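Teleop demos: gripper closes short of the tray rim

Forum > Manipulation > Teaching by demonstration

drustard_line3
Posted 9:40 am
We are recording demonstrations for a tray pickup: lower to the rim, close on it, lift, set down. Control is a leader arm through the Torumix bridge. The operator has a clear view of the tray, but on replay the fingers close before they are low enough. 318 demos recorded, and the trained policy does the same thing in most runs. Would you filter the set or start over?

kp_offset
Posted 9:52 am
Check your timestamps before you touch the data. If gripper commands and joint states come in on separate clocks, the close event gets logged early relative to the arm. I had this on an older Torumix build. Plot both channels for one demo and compare the close command with the lowest point of the arm.

drustard_line3
Posted 10:15 am
Plotted. The close command leads the low point by 3 frames in every demo I opened. It is constant, so I can shift it.

mossgate
Posted 10:31 am
I would drop remote control for this task. Guide the arm by hand with gravity compensation on. You feel the rim through the fingers and you stop when you touch it. With a leader arm that has no force feedback you are guessing depth by eye, and a glossy black rim is about the worst thing to judge depth on.

kp_offset
Posted 10:38 am
Disagree. Hand guiding puts your arm and sleeve in every camera view. The policy then trains on images it will never see at run time. You also can't squeeze the gripper normally while holding the wrist, so the close timing gets worse.

mossgate
Posted 10:44 am
Then guide by hand, save the trajectory, and replay it with the operator out of view while the cameras record. Two passes per demo. We did 14 demos that way on a Justum cell and they were more use to us than the remote set.

kp_offset
Posted 10:50 am
14 demos with the tray in one position, I assume. Replay only works if the object goes back exactly where it was.

mossgate
Posted 10:57 am
Correct, you need a fixture or tape marks. I consider that a fair price.

lowgain
Posted 11:20 am
Separate point. Vary the start height. If every demo begins from the same pose, the policy can learn elapsed time and ignore the rim. The Potgieter scripts have a start pose jitter option, off by default.

drustard_line3
Posted 1:05 pm
Plan: shift the gripper channel, retrain, then record a small hand-guided batch for comparison. Start pose jitter goes on for anything new. Current approach position is attached.

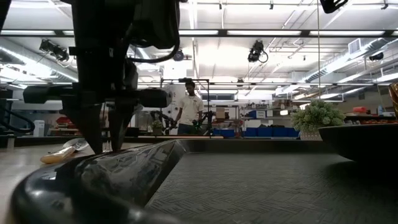
Gripper open over the tray rim, before the close command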